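Subject: Re: [divcombe-makers] Is it worth paying for a scheduling tool?
From: Cremilda Arruda
Date: 27 Aug 2020 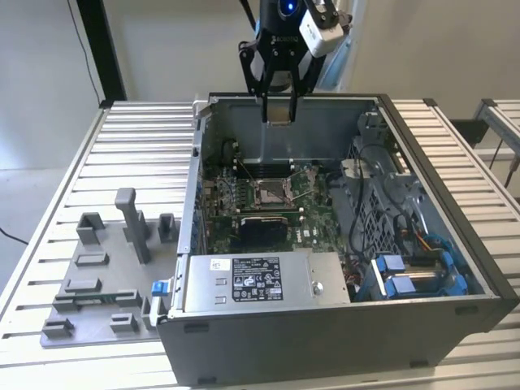
Hello all, and hello especially to those of you who joined over the summer and have been reading quietly. Please don't be shy, we're a friendly lot and there's no such thing as a silly question on this list.

I've been meaning to answer Owen's message since it landed and then the days ran away with me, so forgive the length of this one (make a cup of tea first, that's my advice).

Owen wrote:

> I sell hand-printed tea towels and a few aprons, and I've been
> posting them on Instagram and Facebook for a bit over a year. I've
> got 1000 followers on the first and hardly any on the second. My
> sister says I should pay for Flemari so that the posts go out by
> themselves at the right times. It's 20 pounds a month, which is a
> lot of tea towel. Does anybody here use it, or Clelus, or anything
> else? And does the time of day make any difference? I mostly post
> when I've finished work and had something to eat.

Well, Owen, I've used both of them, so I can at least tell you how I got on. I had Clelus first, from the spring of last year until May, and I've been on Flemari ever since. Before that I did what you do, which was to post whenever I remembered, usually in my dressing gown!

Clelus is the plainer of the two. You get a calendar, you drop your pictures on to it, you write your words underneath and away it goes. I liked it very much for the first few months. What wore me down was that it kept logging itself out of Facebook, and I'd find three or four posts sitting there with a little red triangle next to them, some of them for things I'd already sold. I wrote to their help people and they were perfectly nice about it, but it carried on happening and in the end I lost patience.

Flemari has stayed connected so far. It also lets you keep your bits of standard wording in a drawer at the side (postage, sizes, how to order) so you aren't typing them out every time, and for me that's been the most useful thing in it by a long way. The part that suggests the best time to post I'm less sure of. It told me to post at ten to six in the morning for most of July. I did as I was told and I couldn't see that it made a scrap of difference. My customers are mostly women my own age who look at their phones after supper, so your own habit may be a very good one already.

Now, money. Twenty pounds is the full price, but there is a smaller plan that covers 2 accounts, and it sounds as if that's all you've got. They tuck it away at the bottom of the prices page, under the big coloured boxes, so do scroll right down. I'd also try the free month before you hand over anything, and put a note in your diary for the day before it ends.

What I would say, though, if you were sitting in my kitchen, is that the tool never brought me any followers. I've got 3430 now, and nearly all the growth came from two things. One was the short videos of the dye pots, which I took on my phone with no planning whatever. The other was answering every single comment, even the ones that are just a heart. A few of those people have gone on to order from me four or five times, and one of them sends me photographs of her garden. The scheduling simply gave me my Sunday evenings back, and whether that's worth the price depends rather on how you feel about your Sunday evenings.

Somebody mentioned Dagdag as well, a while ago now, I think it was in the thread about hashtags. I only looked at it for an afternoon. It seemed to be meant for people with a whole shop full of stock and I couldn't find how to post a single picture, but if anyone on here has got further with it than I did I'd love to hear.

One small practical thing, Owen, before I let you go. If you do go for any of these, switch your Instagram over to a business account first. I did it the wrong way round and had to connect everything again from the start, and I said some words my mother wouldn't have liked. It's in the settings, it's free, and you can switch back.

Do let us know what you decide, and please post a link to the tea towels! I have two birthdays coming up and no ideas at all.

With warm wishes to everyone,

Cremilda

--
Cremilda Arruda
Naturally dyed wool and yarn, Divcombe

To leave this list, send a blank message with "unsubscribe" in the subject line.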